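We use cookies to improve your experience on this site. By continuing to browse, you accept our use of cookies. Accept / Settings

Shared Workshops Should Build Slowly

February 2026

The board of the Atau workshop has been asked more than once why its members' robot arm is still being worked on after 15 months. Commercial arms can be ordered and running in an afternoon. It is the position of this column that the question measures the wrong thing, and that a shared workshop owes its members a machine they understand before it owes them a machine that performs.

A build of this kind is paid for by people who will never touch it. At Atau, 100 members contribute to the common fund, and most of them come for the lathe or the sewing tables. They are entitled to ask what they receive. In our view they receive a group of people down the hall who can wire a stop button correctly, read a data sheet and explain a fault in plain terms. Those skills travel to every other bench in the building.

The Zekik workshop took the other course last May. It bought a finished arm, used it with enthusiasm for a season, and then found that no member could replace a worn cable without sending the unit away. The repair was quoted at 500 dollars. The arm has been on a shelf ever since.

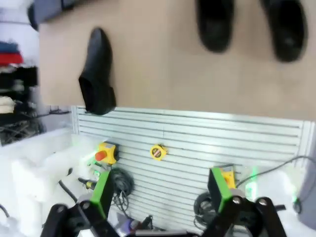 Cost is the usual objection to the slower approach, and it deserves a fair answer. Parts bought singly are expensive, and some will be bought twice. The Atau group spent 200 dollars on a first set of motor mounts that did not fit – a mistake recorded in the project log for anyone to read. We consider that log to be worth more than the mounts. The Thongdee makerspace has already used it to avoid the same error.

Safety is the more serious objection. A home-built arm carries no certificate, and good intentions do not stop a motor. For this reason we support a written rule, modeled on the one in force at Ganer, that no moving machine may be powered by a member working alone. The rule is unpopular with those who prefer to work late. It should be adopted all the same, and it should apply equally to purchased machines, which are too often trusted on the strength of their paint.

We therefore ask the boards of member workshops to fund such builds by the year, to require open records, and to leave the finishing date to the people holding the tools. Proposals for the coming year may be submitted through the workshop office.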